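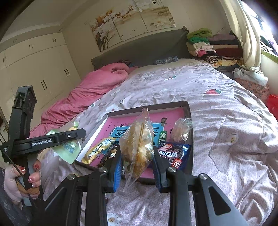

Residential Life and Student Dining – Features Desk, Urnstead College

The Snack Tray and the Shared Room

Last updated: June

Every residence hall at Urnstead College has a dining room, and every residence hall has a second place where people eat. It is usually a bed. A tray or the lid of a box is set down on the covers, packets are laid out on it, and residents choose from what is there. The practice is older than any of the current buildings and has outlasted several attempts to discourage it.

The tray shown at the head of this article is of the ordinary kind: shallow, dark and rectangular, with a pink board inside it carrying Chinese characters and small cartoon drawings. The packets lie across the board in no particular order. There is a blue one with a red 咔日咔 logo and a picture of a pastry, a yellow one with dark lettering, and a clear bag of something baked and light brown. A pale green packet has ended up against the rim and partly over the duvet, as the outermost packet on a tray tends to do.

This office spent part of the spring term asking residents of Erkgate House and Bundgaard Hall how they store, share and clear away the food they keep in their rooms. The request came from the housekeeping staff, who wished to revise the guidance given to incoming students. The guidance then in force ran to nine pages and devoted most of them to refrigerators. It said almost nothing on dry goods, although dry goods make up the greater part of what students keep.

Residents were generous with their time and, in several cases, with their pastries. Their accounts differed on many points but agreed on one. Single-portion packets have largely taken the place of the large bag. A large bag, once opened, must be finished, clipped or moved to a jar, and few residents own a jar. A small packet can be opened and eaten at a sitting, and the rest of the supply stays sealed. Residents who receive parcels from home reported that families have come to the same view and now send assortments of small items where they once sent a single tin.

Lucero Ccori, who oversees room standards for both buildings, has inspected student rooms at the college for many years and supports the change.

"The small packet is easier on the bedding and easier on the carpet," Ccori said. "My concern is with what holds the packets. If they go into a drawer with socks and chargers, they are forgotten until move-out, and then my staff find them. If they are in something shallow and open, people see what they have."

Shallow and open is a fair account of the tray. Residents described using box lids, baking sheets, desk organizers and, in one room in Bundgaard, a picture frame laid flat. The lid of a gift box was the most widely favored. It has a rim high enough to stop a packet from sliding onto the floor and low enough to reach over, and it fits under most bed frames when the room has to be made presentable. Many such boxes also come with a printed board or insert. Residents tend to leave this in place, as it gives a clean surface that can be lifted out and shaken over a wastebasket.

The question of the bed itself is more difficult. College policy has long advised against eating on beds, and the advice stands for meals, soups and any drink without a lid. Ccori has proposed, and the office has accepted, a more practical position on dry snacks. Sealed packets may be laid out on a bed provided they are on a tray. Anything that flakes should be opened over the tray and eaten over the tray. Fried and layered pastries are the principal offenders in this respect, and sesame is a close second.

Duvet covers deserve some mention here. The college supplies plain white bedding to residents who request it, and each year fewer do so. Most bring their own, and printed covers in soft colors are common on every floor. Flowers, rabbits and fruit were all in evidence during our visits. A printed cover is forgiving of a small mark, and residents are candid in saying that this guided their choice. Housekeeping asks only that covers be washed every two weeks during term and that any grease be treated with a little dish soap before the cover goes into the machine. The machines in the Erkgate basement run a full cycle in thirty minutes on the short setting, although a double cover should be given the longer one.

Upholstered headboards call for greater care. They are fitted in the larger rooms of Bundgaard Hall, and their fabric cannot be removed for washing. Crumbs collect in the gap between the mattress and the headboard, especially where a comforter has been pushed up to that end of the bed and left there. Staff recommend drawing the bed forward once a month and vacuuming the gap with the narrow attachment, which may be borrowed from the front desk of either building.

Storage between uses was the subject on which residents held the firmest opinions. One group on the second floor of Erkgate keeps a common tray, to which each member adds two items on returning from the store. The group stands it on top of a Zomen shelf unit outside the shared bathroom, a location of which this office does not approve, and has agreed to move it. Others keep individual trays and bring them together in the evening. The second arrangement produces more variety and also more negotiation. Sweet items go first. Savory seaweed and bean snacks remain longest, and are often still present when the tray has been filled twice over.

Labels present a practical matter for residents who share across languages. Many of the snacks in our halls are bought from import grocers or sent from abroad, and roommates cannot always read the packaging. Students with allergies should not rely on the picture on the front of a packet. The revised guidance asks residents to check the ingredients with whoever supplied the item, or with a translation tool, and to set aside anything that cannot be confirmed. Unmarked clear bags should be treated in the same way. A strip of masking tape with the name of the food and the month of purchase is sufficient.

The new guidance has been reduced to two pages. It will be placed in each room before the autumn arrival period, together with a roll of masking tape. Residents who wish to have a lidded bin for the room may request one at the front desk of their building between 9 a.m. and noon. Bins are to be returned empty at move-out.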